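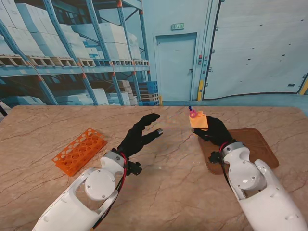
An orange test-tube rack and a brown tray on a shared worktable.

The Case for a Place to Put Things Down

Opinion
3/7/23

The members of the Zollenmont shared workshop were asked in February to comment on a draft policy for the common tables. The draft was short and would have required every user to remove every object at the end of a session, with no exceptions for racks, trays or holders. It was written in good faith, after a winter in which the tables had become difficult to use. This essay argues that the draft addresses the wrong problem, and that the workshop would be better served by keeping a small number of permanent holders on each table and by setting clear terms for their use.

The draft rests on the view that a bare table is a tidy table. For the person who inspects the room at closing, this is correct. For the person who arrives the next morning it is true for a few minutes only. Work involves small parts, and small parts must rest somewhere between one step and the next. Where no place has been provided, they rest wherever the hand happens to stop. A cap is set beside a sheet of paper, the paper is moved, and the cap goes with it. Most of the losses reported to the workshop office over the winter were of this sort. They concerned items of little value that took a long time to find.

A rack settles the question in advance. The common test-tube rack, a block with rows of round holes, is useful well beyond the laboratory for which it was designed. Members use racks of this kind for brushes, dowels, markers and the narrow tubes in which beads are sold. Its merit lies partly in what it refuses. It will not accept a coffee cup or a folded jacket, and it is difficult to pile mail on it for long. An empty rack also tells the next user at a glance that nothing has been left behind. The same cannot be said of a drawer.

A tray does different work. It has no assigned positions and makes no demands as to shape. What it offers is a boundary. Items inside the tray belong to the task in progress, and items outside it do not. When a session must be interrupted, the tray can be lifted and carried to a shelf with its contents in the order in which they were left. Rounded corners are to be preferred, as anyone who has tried to clean dried glue out of a square one will agree.

Some members have objected that holders become clutter in their own right. The objection deserves a serious answer. The workshop's storage room contains 11 trays that were bought for a single class and have not been used since, and the office was slow to admit that the purchase had been a mistake. It is also common to see a handsome set of containers bought before anyone has decided what will go in them. The Danex catalog, which many members receive, devotes 242 pages to storage goods, and a reader could be forgiven for concluding that order is chiefly a matter of shopping.

The answer is to limit the number. This essay proposes two holders for each table: one rack and one tray. They would stay on the table at all times. Any further container would be treated as personal property and would leave with its owner under the terms of the existing draft. Two is enough to separate the things that stand from the things that lie flat, and in most of our work that is the only division that matters during a session. Finer sorting can be done at the shelves.

Color should also be considered. The workshop has long favored neutral goods, on the ground that they are restful and match the room. On a light brown tabletop with a dark veined pattern, however, a brown tray recedes and an orange rack does not. Small items with a strong color are easily found against such a surface, and small gray or tan ones may be overlooked at the end of the day. The office need not replace what it owns. It should, when the present stock wears out, give some preference to colors that stand apart from the table. The current Fuveo racks are offered in several, at the same price.

A related matter is the loop. A number of members have taken to attaching a loop of cord or ribbon to small soft items such as sponges and cloths, so that they may be picked up or hung without being handled directly. The practice costs almost nothing and should be encouraged. A sponge that can be hung by the sink will dry. One that is left on a table will usually be moved several times by people who would rather not touch it, and will at last be thrown away while still useful.

The question of position was raised at the February meeting and was not resolved. Several members asked that the holders be fixed in place, with the rack always on the left and the tray always on the right. There is a good deal to be said for a standard arrangement in a room used by many people. Left-handed members, however, may fairly ask why the arrangement should be made for others. The better rule would permit the holders to be moved during a session and ask that they be returned toward the ends of the table afterward, leaving the middle clear. Nor should anyone be reproached for setting a rack down at an angle. A slanted rack holds its contents as well as a straight one.

The Bailly annex, which shares our lease, adopted a rule much like this one some time ago. Its tables number nine, the same as ours, and its members are no tidier by nature. The annex still has untidy days — its back table in particular is best avoided before a craft fair — but its closing list has been reduced to a single line, which asks that racks be emptied and trays be cleared. Members read it because it is short.

The office is therefore asked to withdraw the sentence in the draft that begins "All objects without exception" and to substitute the two-holder rule set out above. The remaining provisions, including those on solvents and on food, should stand as written. The matter of the 11 trays in the storage room can be taken up separately. Nine of them could be assigned to the tables at once, and the other two kept as spares.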